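Search this site Enter keywords Go

Against the Matching Set

I own one navy cup, one pale yellow plate and one steel bowl, and I'm tired of being told this is a phase. Ragnvald Lindholm, who sells the Bonsu line out of a shop in Vuvarik, believes a grown adult needs 70 pieces, all the same gray. He has a payment plan for it.

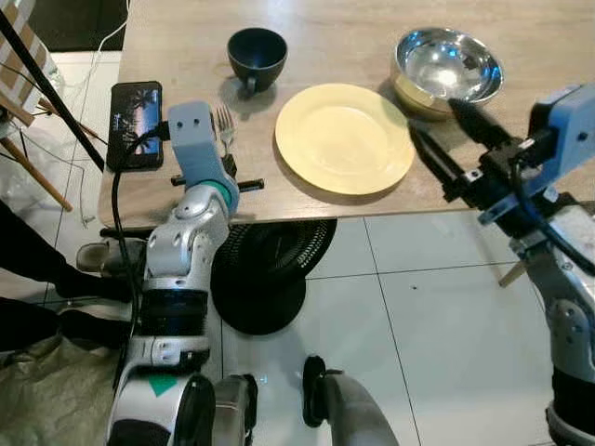 A matching set assumes company. Most of my dinners are attended by a fork and a phone, and neither has complained about the plate. When guests do come, they fight over the blue cup, and I get to learn something about their characters.

The money is better spent on the rest of the room. For the price of 2 Bonsu soup tureens you could have a decent fan on a pole, and in November you could ignore it. 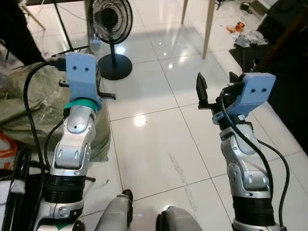
Ragnvald says a fan doesn't impress anyone. I've eaten in his apartment in July, off a gray plate, sweating into gray soup, and I had seconds only to be polite.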